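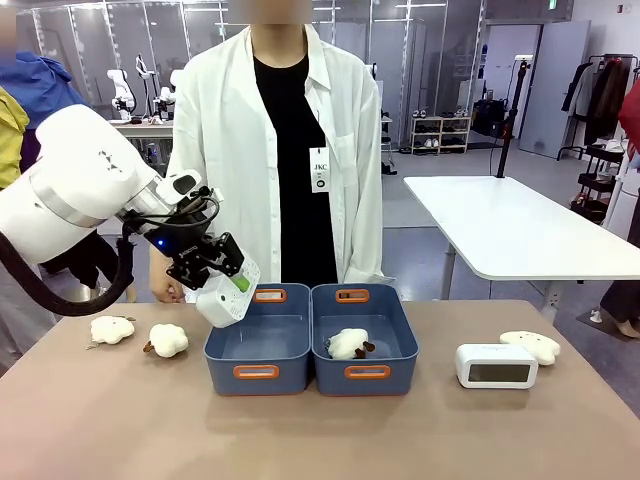 **Figure 5.** The left arm holding a white object over the two blue bins during a sorting trial. A sheep plush is in the right bin; the remaining objects are on the tabletop.

### 4.3 Sorting with a person close by

The trials in the earlier sections were run on single objects, one grasp at a time, and we were quite pleased with how the policy did there. Sorting is a different kind of work. The arm has to choose an object, carry it over the rim of a bin, let go at a sensible height, and then look at the table again with one thing fewer on it. Small errors pile up along the way, and we wanted to see how many of them Mernow could absorb before it needed help from us.

We used two open bins pushed together, as in Figure 5, and a mixed set of objects that included soft plush toys and a digital alarm clock. We kept most of the set white on purpose. In our first round of tests, back in December, the toys came in many colors, and the policy leaned so heavily on color that it hardly seemed to care about shape at all. With several white plush toys and a white clock on the same tan table, that shortcut is mostly gone — though a brown face or a dark ear still gives something away, and we did not try to hide such details.

Each trial began with both bins empty and ended when the table was clear, when the arm had failed on the same object five times in a row, or when the operator called a stop. A person stood at the table throughout. We asked them to stand naturally and to keep clear of the gripper, but we gave no rule about where their hands should rest, and so hands do turn up at the table edge in a good share of the recordings. The Udum baseline, which was trained on scenes without people, often paused when this happened and sometimes did not start again.

Over 16 sessions we logged 946 grasp attempts with Mernow, and 86 percent of them ended with the object released inside the bin that had been asked for. Plush toys were the easier group by a good margin. They give a little under the fingers, and a grasp that lands off center will usually still hold. Hard objects with flat sides were less forgiving. A box-like object picked up near one corner tends to swing into a tilt as it is lifted, and the policy then has to decide whether to lower it as it is or put it down and try again. Mernow nearly always chose to go on, and we have come to think this was right more often than we first believed, as the bin walls are kind to an object that arrives at an angle.

The misses that remain fall mostly at the rim. When the target was the bin nearer the arm, the gripper sometimes came in low and brushed the outer wall, which could shift both bins together by a small amount. The policy takes a fresh view before each grasp but not before each release, and a bin that has moved in the meantime is therefore not noticed until the next object. We tried adding a second look above the bin, following the scheme in the Nwosu planner, and it did help with this one problem, at the price of a noticeably slower trial. The numbers given here are without it. We return to the question in Section 5, where the same policy is run on the narrower tables at our Nendivthorpe site.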